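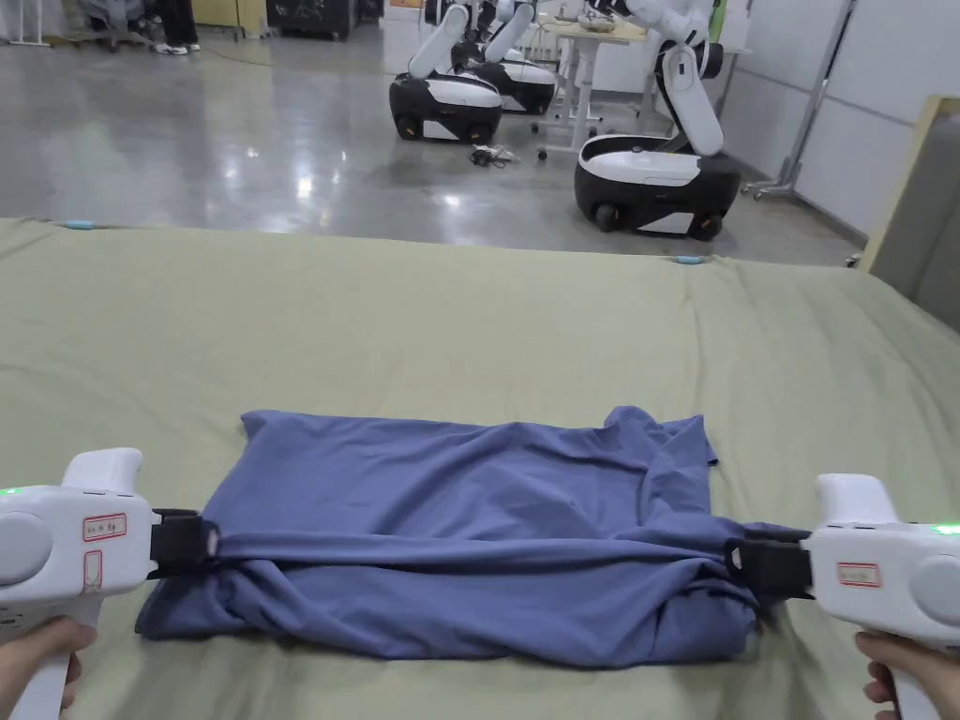 Session 5: Teaching by hand

Cloth is my favorite thing to teach with, and today you get to try it! One gripper in each hand, squeeze the trigger, fold the shirt your own way. Every fold you record becomes a lesson the robot can learn from (messy ones too, so keep going).

Work in pairs, 2 shirts each. Pull gently, pause before you let go, then swap. Read Pirmin Leitner's notes on remote control before the lab.

Questions: Estela Pereyra, Rernham Lab, room 673
Back to top
This site uses cookies. Accept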